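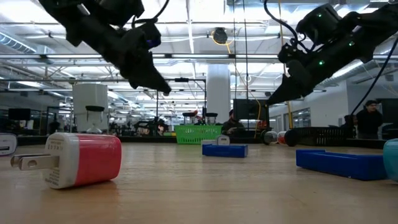 Tisch 2, Ladegeräte vor dem Sortieren

Ticket 477 – Kleinteile Tisch 2, Zuordnung Körbe stimmt nicht
Angelegt: 28. Juni 2018, King-fai Leung
Bearbeiter: Tarcísio Andrade
Status: in Arbeit
Prio: mittel

Problem
Liste in Cundus und Körbe auf dem Tisch passen nicht zusammen. Laut Liste gehören Ladegeräte in blau, Gläser in grün, Kleinkram in gelb oder schwarz. Auf dem Tisch lag das pink-rote USB-Ladegerät einfach auf der Seite, ein weisses stand auf dem blauen Block. Bitte klären, was gilt.

Notiz T. A.
Liste neu gezogen, gleiches Ergebnis. Cundus zeigt bei Ladegeräten zwei Einträge, einmal mit Stecker US, einmal ohne Angabe. Der ohne Angabe kommt aus dem alten Import von Veltach, vom Dezember. Hab ihn deaktiviert, nicht gelöscht. Falls jemand den noch braucht bitte melden.

Rückfrage K. Leung
Und der Rest? Sanduhr, Spule, das Kärtchen? Finde ich gar nicht in der Liste.
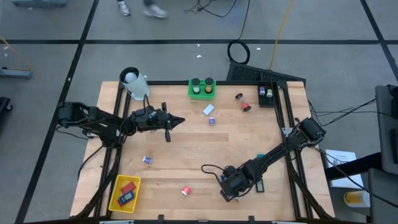

Sanduhr mit rotem Fuss hat keine Nummer, stimmt. Spule auch nicht. Beide nachgetragen unter Sonstiges. Kärtchen lasse ich erstmal weg, weiss nicht ob das Ware ist oder nur Beschriftung. Die zwei Fläschchen mit schwarzem Deckel laufen unter Gläser, also grün. Gelber Korb: rotes und blaues Teil bleiben drin, bis Owusu sagt was das sein soll. Mail ist raus, noch keine Antwort.

Nachtrag
Etiketten gedruckt, 60 Stück. Drucker hat nach 32 gestoppt, Rolle verkantet. Rolle raus, neu eingelegt, Rest nachgedruckt. Etiketten von Trirnance halten auf dem Gitter der Körbe schlecht, besser vorne am Rand ankleben. Auf keinen Fall über die Skala bei den Gläsern kelben.

Was noch zu tun ist
1. Cundus-Liste sperren, solange sortiert wird. Sonst überschreibt der Abgleich wieder alles.
2. Lose Ladegeräte in die blaue Schale. Erst Stecker prüfen, dann eintragen.
3. Gläser mit Deckel in den grünen Korb, stehend. Skala nach vorn wenns geht. 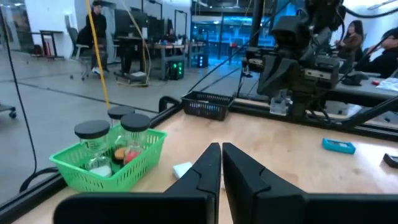
4. Schwarzer Korb: Inhalt einzeln erfassen, nicht als Sammelposten.
5. Liste entsperren, Abgleich von Hand starten, Zeitlimit auf 200 Sekunden. Mit Standardwert bricht er ab.

Antwort K. Leung
Ok, 1 bis 3 mach ich. Bei 4 brauch ich die Nummern – bitte schicken. Ticket offen lassen bis Owusu sich meldet.

T. A.
Nummern kommen heute noch. Ticket bleibt offen.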